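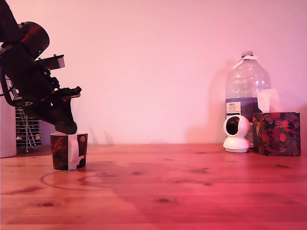 Parveen Mirani wrote to us after her first away game that she had spent years driving to the stadium alone, paying for parking and missing the fourth quarter to beat the traffic, and that she wished she had gotten on the bus sooner.

We hear that a lot. Makero runs bus trips and ticket packages for sports fans in and near Skambridge. We take people to football, hockey and basketball games, and to one or two big events a year where the whole city fills up and a hotel room is hard to find.

How we started

Khurram Yousafzai and Noman Memon had season tickets in the same section and lived on the same side of town. They rented a van for a playoff game in February and filled it with people they knew from work. The next season they rented a bus. Ghazala Dogar joined to handle the bookings, which until then had been kept in a notebook, and the company was registered that summer.

We now have a staff of 16 and run trips all year. Last season we ran 17 away trips, and our largest group was 414 people for a conference final. That one took more buses than we had ever booked at once, and two of them went to the wrong lot. We have used printed lot maps for the drivers ever since.

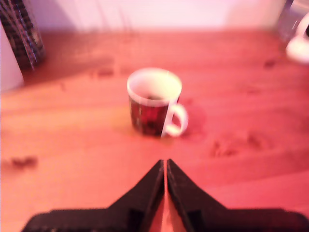

What you get with a trip

Every package includes a round-trip seat on the bus, a game ticket in a block with the rest of the group, and a trip leader who stays with you until you are home. Overnight trips also include a hotel room. Food is not included, but we stop on the way if the drive is longer than three hours.

We buy tickets from the teams or from the venues. If a game is moved, your booking moves with it. If a game is canceled, you get your money back within seven working days - the full amount, including the booking fee.

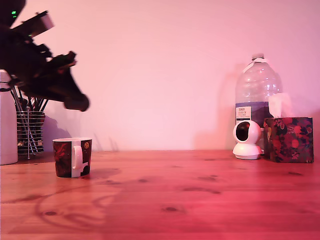 Boarding groups go by color, and your color is printed on your trip card next to the departure time. Please check it before you leave home, as some of the shades are close. The early bus has a card in the soft pink-to-lavender you see on the wall in the photo, and the late bus has the deeper magenta near its right edge. Green is for overnight trips only.

Who to contact

Rizwan Khattak handles group bookings for schools, youth leagues and workplaces. Ghazala still looks after individual bookings and can help with accessible seating, which should be requested when you book. For lost property, call the Vaher Street office on a weekday morning.

The spring schedule goes on sale in December 2024. Returning customers can book a day early with their old trip number.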